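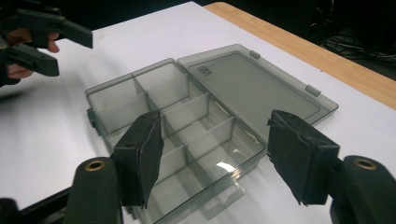 My position on household robots is that I will believe in them when one puts away a screw. I don't mean a demonstration screw, presented head up on a velvet pad by someone with a grant. I mean an M3 that rolled off the bench in July and has been living under the radiator ever since.

I say this as a person who has spent 73 evenings in a shared workshop building things that grip. Our current project is called Fallavov, a name chosen late at night and defended ever since out of stubbornness. Its ambitions are modest. It should pick up small hardware and drop each piece in the right compartment of a divided plastic box. A bored six-year-old can do this. A bored six-year-old also costs less in bearings.

What gets me is how much of the hobby press still writes about brains. Every article has a paragraph on learning and a nice diagram, and the fingers get half a sentence. Meanwhile I have spent $600 on this thing and most of my opinions are now about foam. Foam tears. It peels at the corner. Glue it down harder and it tears somewhere new, usually with guests present.
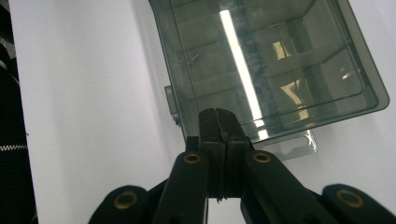
Jaws closed, parts box behind.

Ieva Liepiņa, who shares my bench and has no patience for my essays, thinks I should stop complaining and sort the screws by hand. She once did 100 of them while I was looking for a hex key. I pointed out that her method doesn't scale. She asked how many boxes I owned.

I own three. I'm told Lill, the next version, will have better pads, and I'm the one telling me. Until then the radiator keeps its M3.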